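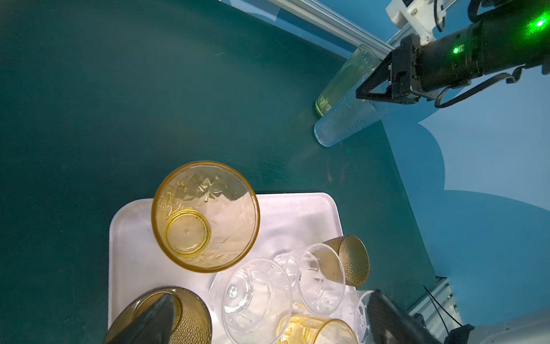
Cups down on the tray and on the table, early in the evening.

The Left Arm

Lempi Pelkonen had the key to the shed on Kollár Street, so when I got there at eight she was already inside with the heater on. It was June and the door didn't seal. She had her coat on over her work shirt and she was looking at the table without touching it.

"Lefty's dropping them again," she said.

We called them Lefty and Righty because nothing better had come up. The arms had cost more than either of us had told our families. Everything else we'd made or scrounged: the rails came out of a packaging line at Brondemar when it shut, and the white brackets came off the printer in the corner, the one that smelled of hot dust. Lempi's granddaughter had picked the colours for the walls. She wanted sky, so we gave her sky, with yellow clouds and stars, and I cut the stencils out of a cereal box.

"Since when?" I said.

"Since I started it up."

I put my bag on the bench and had a look. The program was called Flimeo. Lempi had named it in the first week and then refused to say what it meant. What it was meant to do was simple enough to tell people at a barbecue. Two arms, one table, a lot of plastic cups. Each arm picks up a cup and puts it where it belongs, and neither one hits the other. People nodded at that and then asked if it could do dishes.

"Run it again," I said.

She stood the cups up first. She did it slowly, one hand flat on the rail, because her hip was bad that winter. I'd learned not to help with that part. Then she went round to the keyboard and pressed the key and we both stepped back.

Lefty went out over a cup, stopped, came down, and closed a bit too late. The cup leaned, thought about it and went over. It rolled as far as its own taper would let it.

"See," said Lempi.

"It's late."

"It's not late. It's looking in the wrong spot."

We had been having this argument for 10 days. I thought the delay was in the cable, a long cheap one I'd spliced myself and never liked. Lempi thought it was the calibration. She had worked 31 years on the floor at Roltska, fitting gearboxes, and when she said a thing was in the wrong spot she generally meant it was out by less than you could see. I had worked in a bank. I don't know why I kept arguing.

I changed the cable anyway. It took most of an hour. She made tea and sat on the stool and read me bits out of the shed newsletter, which had a notice in it about cleaning the lathe and another one, longer, about who had not been cleaning the lathe. Outside somebody was trying to start a car. When the new cable was in I tied it off so it wouldn't drag, and Lempi put her cup down next to the sink and came over.

"Righty first," she said. "So we know what good looks like."

Righty was never any trouble. It went where you told it and it closed when you told it. I had started to find it a bit dull, to tell you the truth, and once I'd said so in front of Lempi, and she had looked at me as though I'd said it about a person.
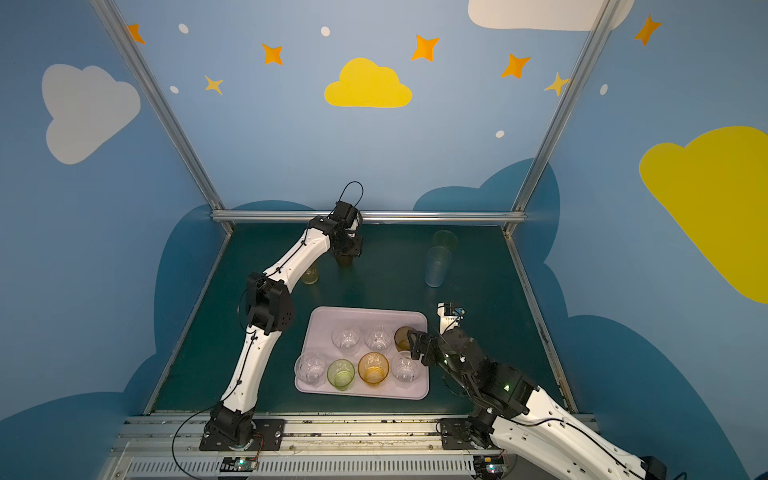
She let both of them go after that. I watched Lefty and she watched the numbers on the laptop, and for a while there was only the noise of the joints, a dry little whine going up and down. It reached for the amber cup at the back. It closed, and the cup tipped and went over.

I said a word. Lempi wrote something on her pad.

"All right," I said. "It's not the cable."

"No."

"You could've said that before I crawled under there."

"I said it on Tuesday."

She got the steel rule out of her coat pocket. She carried it everywhere. I had seen her measure a scone with it. She set it against the base of Lefty, where it bolts onto the front rail, and bent down until her glasses were nearly on the metal, and stayed there long enough that I asked if she needed a hand getting up.

"It's moved," she said.

"It can't move. It's bolted."

"Put your finger there."

I put my finger there. I couldn't feel anything. She took my wrist and shifted me along, and then I could: a lip, very thin, where the plate had been sitting square the month before and wasn't now. Three millimetres, she said. I'd have said one. She laid the rule on it and it was three.

I knew then what it was, and I didn't say so straight away. In May I'd had the plate off to run a wire behind it, on a night she was at the hospital for her scan. I'd done it back up in a hurry. I hadn't squared it. I'd spent the weeks after that blaming a cable, and 200 dollars of mine had gone on a new driver board that was still in its bag on the shelf.

"I had that off," I said. "When you were in getting your hip looked at."

"I know you did. You left the Allen key in the tray."

She handed it to me. It had been in the other pocket.

We loosened the bolts together. She held the plate and I turned, and she told me when, in Finnish the first time, by accident, and then in English. It was after ten when we had it square. The heater had gone off on its timer and neither of us went to turn it back on. I set out the cups again. This time she let me, and only moved one of them after I'd finished.

"Both?" I said.

"Both."

I pressed the key. 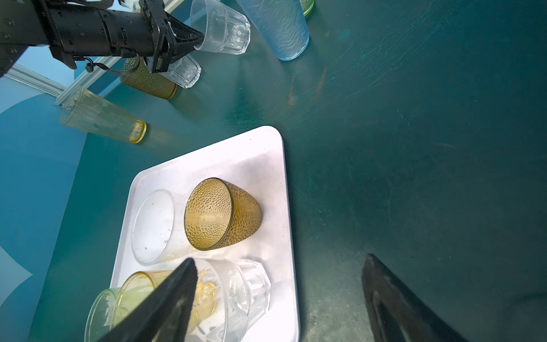 Righty open at the tray, Lefty at the rim of a clear tumbler.

Lempi had her arms folded. Lefty closed on the rim and the whine dropped, the way it does when there's something to carry.

"Don't talk," she said, though I hadn't been going to.

The tumbler came up off the table. It went across, wobbling a bit at the shoulder, and came down near the tray with a small click, standing. The gripper opened and backed away. Lempi unfolded her arms and wrote on the pad for a long time, and I looked over to see what she'd put. It was the date, 2020-07-12, and the torque she wanted on the bolts, with my name beside it.

"Next one," she said.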